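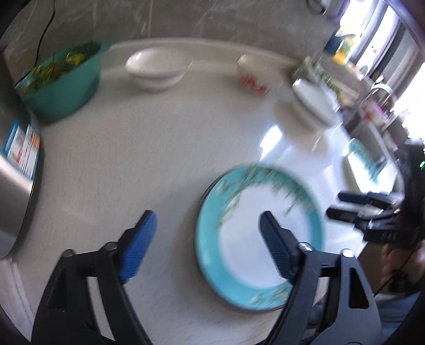
How do I keep a small kitchen counter clear between washing up and cooking?

Put the clean plates and bowls away before you bring the veg out, even if it means a quick go over with a tea towel first.

Posted in Kitchens & Storage, 14 Jan 2018

Longer version of my problem, as I ran out of room in the title! I've got one run of worktop with the sink at one end and the fridge at the other, and whatever I wash ends up parked along the back wall. Then I want to make soup and there's nowhere to chop. There are 6 of us most evenings so it all gets used again. Do I need a rack, or just better habits?

Úna Moynihan

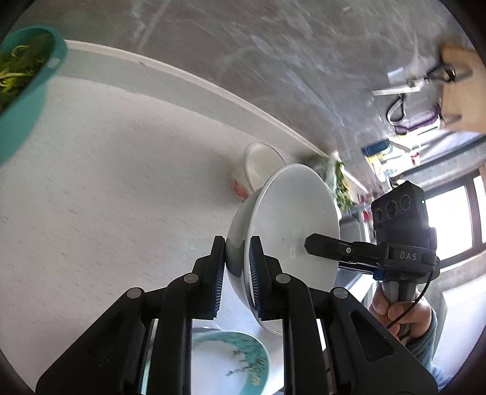
White bowl, patterned plate, and the greens waiting in the teal colander.

Uldis Juška
Bit of both, I'd say. I had a Vultberg rack for years and it just became where the plates lived (my fault, not the rack's). What sorted me out was stacking by size straight away, plates flat at the bottom, then the big bowls, then the little ones inside those. One pile takes up hardly any counter and you can shift it in one go. Cups I hang up. And leave your greens in the colander until you've wiped down, otherwise you're chasing bits of leaf all night.

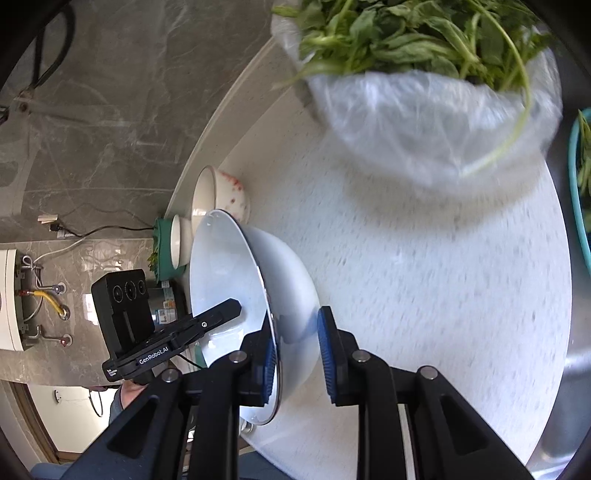
Another reply, from Csonka

measure your gap first!! mine was 300 mm and I bought a rack that was 361, had to send it back. got a roll up one from Pevix in the end, goes over the sink, fine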